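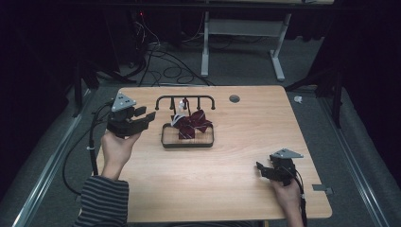 Samer Chidiac
01/02/2024

Right, I've now read three separate articles telling me to empty my house using the "74 Day Reset" and I have some questions. Thread.

1/ The idea is that you get rid of one thing on day one, two things on day two and so on. Do the sum. By day 74 you've shed 2,775 objects. I live in a two-bedroom flat. I'd be down to the light switches by June.

2/ The answer, according to the people selling it, is that we all own far more than we think. Maybe. But the only evidence I can find is a survey by Zellorport, who make storage boxes. A storage box company has found that we have too much stuff. Imagine my shock.

3/ And the survey had 139 people in it. It says so in grey type at the bottom of the last page. All of them had already signed up to Zellorport's newsletter, so these are people who like reading emails about boxes.

4/ Nour Qudah (we used to work together, she's far more patient than me) did the whole thing last year. I asked her how it went. She said the first fortnight was lovely and after that she was counting individual pens.

5/ She also bought back a colander. Same model, from the same charity shop she'd given the last one to. She doesn't think it was the same colander. I'm less sure.

6/ Then there's the app, Drukulon. You take a photo of each thing you own and it asks whether you've used it in the past 14 weeks. If you say no, it tells you to let it go.

7/ I put in my winter coat in the middle of a heatwave. Let it go. I put in the fire blanket. Let it go. I put in my passport and it asked me if the item "still reflects who you are". Have you seen the photo in it?

8/ Someone will say it's only meant as a prompt. Fine, but it's a prompt that costs money every month, and the cancel button is three menus down. If they want me to cut out things I don't use, I know where I'd start.

9/ Tarek Hourani replied to me yesterday saying a tidy home makes you sleep better. I asked where he'd read it. He'd read it on the app. I'm not saying it's wrong. I'd just like one source that isn't also charging for the cure.

10/ What bothers me more is where it all goes. Karam, the charity shop at the end of our road, had a sign up last month asking people to stop leaving bags outside. Munther Aoun runs the sorting there and reckons around half of what comes in can't be sold. So your fresh start is his Saturday gone, well, his whole week really.

11/ I'm not defending mess. I have a drawer with nine chargers in it and I could name the phone for maybe two of them. I'll do the drawer. I don't need a 74 day plan and a certificate to do a drawer.

12/ Yes, there's a certificate. You print it out, frame it, and now you've got another object.

13/ A few people asking if I've tried it properly before moaning. I got to day six. That's 21 things, mostly takeaway menus and odd socks. The flat looks exactly the same.

14/ If anyone has kept it up for a year, without being paid to talk about it, I'd like to hear from you. Replies are open. Please don't send me a discount code.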